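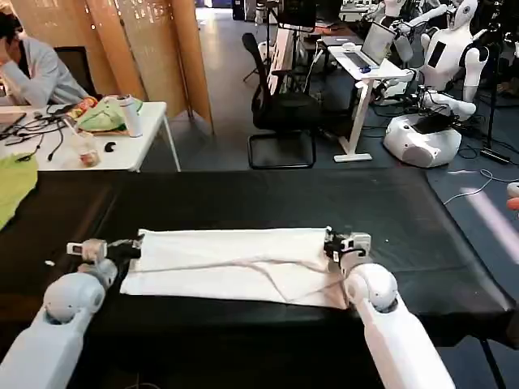
Script Submissions: Frequently Asked Questions
By Euan Pollock, updated December

What does Stoseria read?
Feature screenplays and pilot episodes in English. Treatments are read only when a full draft comes with them.

Is there a page limit?
Features may run to 120 pages. Pilots may run to 70. The title page is not counted.

Which file format should I use?
PDF, with embedded fonts and numbered pages. Final drafts with scene numbers are accepted – revision colors should be removed.

How long does a report take?
Allow 21 working days. We received 1,666 scripts last year, and the wait grows before the fall deadline.

What is in the report?
A logline, a one-page synopsis and some 700 words of notes on structure, dialog and character. Budget is not assessed.

Can I send a new draft while I wait?
Once, within 10 days of the first upload. The earlier file is then deleted.

Do co-writers need separate accounts?
No. List all writers on the title page and name one contact.

Comments

Elibariki Swai: Does the limit for pilots apply to half-hour comedy too?

Euan Pollock: Yes, same limit. Most come in well under it.

plondo_k: My PDF lost its page numbers on upload. Exporting it again fixed it.

Contact the script desk | © Stoseria | Back to top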